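Help > Robotics > Learning from demonstration

How do you label the grasp state when the cloth is thinner than the gripper can measure?

velvet_servo
Posted 7/26/20

Good morning to all. I am working on the folding of clothes from demonstrations with a hand-held gripper. There is no robot during the recording. A person holds one gripper in each hand, folds the garment, and the camera on each gripper records what happens. Later the policy is trained on the video together with the finger width and the hand motion. I believe many persons here do something similar, so I will not describe the whole pipeline.

We have around 2,000 demonstrations, recorded in three rooms. Our collection is called Pirihi in our group, in case somebody finds the name strange in the log lines. Training is done with the Emar code, with very small changes from us.

My question is about labels. For every moment we need one state per gripper: open, closing, holding, or closed on nothing. The last one is rare, but it is the one that hurts. When the policy has missed the cloth and does not know it, it continues to lift and to carry air, and then it places air very carefully on the other side of the fold. With a towel this almost never happens. With a shirt of thin fabric it happens often enough that our result for the shirts is not good to publish.

The first method we tried was a threshold on the finger width. A towel has two layers at the edge where it is sewn, and the width is clearly different from zero. A single layer of thin cotton gives almost nothing. The fingers are also a little soft at the tips, so when the person squeezes strongly, the number with cloth can be smaller than the number without cloth and a weak squeeze. I have plotted the two distributions and they are lying one on the other. I can not find a threshold that I could defend in front of a reviewer.

The second method was a small classifier that looks at the crop between the finger tips. It was trained on labels made by hand. It works in the room where it was trained. In the other rooms it becomes worse, and I am not sure if the reason is the light, the surface under the cloth, or simply that I had too few labels from there.

Some moments from one of the rooms are below, to make clear what the classifier has to look at. 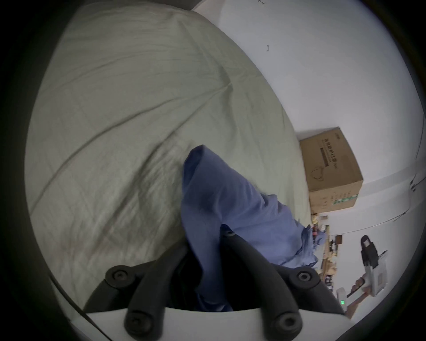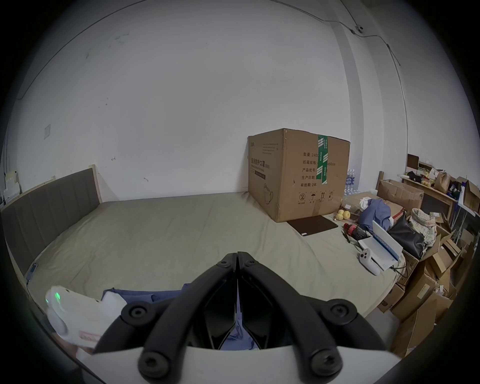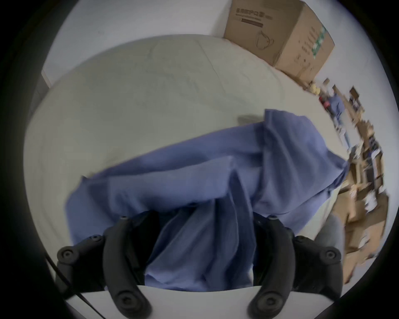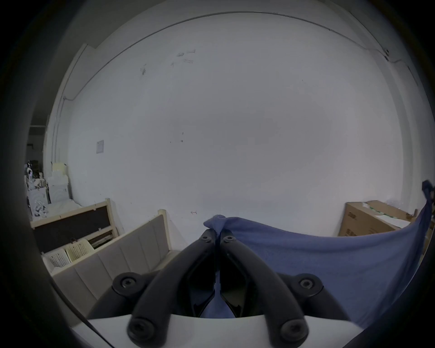 The decision should, in my opinion, not come from one single moment, and this is the point where I would like advice. A person who looks at the last picture says "holding" immediately, but I think he does not use the tips very much for it. Between the tips there is only a small peak of the blue cloth. What convinces him is the big loose sheet which goes down to the right, and the far corner which is held taut. My crop contains the small peak and throws away all the rest. In the second picture the tips are almost together and the cloth is lying on the bed in front of them, and I am honest, from the crop alone I would hesitate.

So my questions are the following. Is it normal to use a wider crop for this, or will the classifier then learn the room and forget the cloth? Is there a known way to use the motion, for example to look whether the cloth moves together with the gripper during a short window? And should I label by moment or by segment? At the moment I label by moment and the two persons who label do not agree about where "closing" ends.

I have searched the older threads, but they are mostly about rigid objects, where the width is enough.

Thank you for reading such a long text.

tidal_gearbox
Posted in reply

Label by segment. I would start with this, before you change anything in the classifier.

We had the same disagreement between labelers at Drernbridge, also with fabrics, and it was not the fault of the labelers. The end of "closing" is not visible. The fingers stop, but the person continues to press, and the cloth goes on sliding a little. If you ask two careful people for the exact moment you receive two careful and different answers. When we asked only "did this grasp succeed, yes or no", the disagreement almost disappeared. Then we put the boundary automatically at the minimum of the finger speed. It is perhaps not the true boundary, but it is the same in all demonstrations, and the policy seems to care more about this.

For the motion cue, yes, it works, and you do not need anything complicated. What we do:

Take a window of 8 images after the fingers have stopped.
Compute optical flow in the whole view and mask out the fingers. Your camera is fixed to the gripper, so the fingers stay in nearly the same place and one mask per opening width is sufficient.
Look at the region directly in front of the tips. Cloth which is held is moving with the camera, so its flow is near zero. The table or the bed behind it has flow in the opposite direction to the hand.
If the region near the tips flows like the background, the grasp is empty.

The important condition is that the hand has to move in the window. If the person grasps and then waits, you have no information and you must make the window longer until there is motion. We wait until the pose has changed by more than a small minimum, and only then start the window.

The distortion of such a wide lens is a problem for the flow near the rim, but not much in the center. We did not undistort. We compared both and I could not see a difference in the result.

About the room: I would not worry so much about a wider crop for the labeling classifier. It is used offline and you can check its labels by eye. For the policy itself I would worry more.

mm_lindgrau
Posted in reply

Just put more labels from the other rooms. It is what everybody does.

velvet_servo
Comment on the reply above

This is possible, but I would like to understand also why it fails. If we record a fourth room I do not want to begin again.

plain_bearing
Posted in reply

I agree with most of what tidal_gearbox wrote and I want to add one warning, with which I lost a good part of last December.

The flow test assumes that cloth in front of the tips is either held or lying still. With two grippers there is a third case. The other hand is lifting the same garment, and the fabric in front of your tips moves although your gripper holds nothing. It can even move in the same direction as your hand, when both hands go up together, which is exactly what people do in a fold. Our detector called these moments "holding" with high confidence. We noticed it only when we looked at the worst demonstrations one after the other.

Our repair was to use both streams. For each grasp we ask first what the other gripper is doing. If the other one is open, or is not moving, the simple flow test is accepted. If the other one is holding and moving, we do not trust the flow and wait for a moment when the two hands move differently. In nearly every demonstration such a moment arrives. In the few where it does not, we mark the segment as unknown and leave it out of the training of the grasp state, but we keep it for the motion. I recommend to have an "unknown" label from the beginning. To introduce it afterwards was painful.

In your fourth picture the fabric is under tension between the tips and its far corner. When this happens, the tension is a very good cue, better than the flow. A line of straight wrinkles which starts at the tips can not exist if the tips are empty. We did not manage to write a rule for it, but a classifier with a wide crop finds it by itself if the examples contain it. In your first one there is a tall fold standing up from the jaws, and this is a different look of the same label. I would make sure that both kinds are in the set you label by hand, in every room.

On your question about learning the room, there is a cheap test. Take the segments you have labeled, paint over the cloth and the fingers with gray, and run the classifier. If it is still better than guessing, it is reading something from the background. Ours was. It had learned that one corner of the room appears mostly at the end of the fold, when the gripper is open again. After we flipped the images left and right at random during training, and shifted the colors of everything outside the fingers, this effect became small. I do not say zero.

One more practical point. We use Suklow pads on the tips for thin fabric. They make the width measure even less useful than it was, but the person misses fewer grasps. For you this may be a disadvantage, as you need some empty grasps in the data. We asked the people to make a few on purpose, and these looked wrong: too slow, and always in the same place. The natural mistakes are better, so do not delete the failed demonstrations. Cut them into segments and keep the part with the empty grasp and the part where the person notices and tries again. The policy learned to retry only after we had put those parts back.

velvet_servo
Comment on the reply above

Thank you to both for the detailed answers. I have made the gray test this afternoon on the small set, and my classifier is also better than guessing, so you were right to suspect it. I will change to segments with an unknown label and then do the flow with both streams. One thing is not clear to me: when you mark a segment as unknown for one gripper, do you keep the label of the other gripper in the same segment?

plain_bearing
Comment

Yes, we keep it. The labels are separate per gripper in our files. Only take care that your check of the other hand does not read an unknown as "open". We had this bug too.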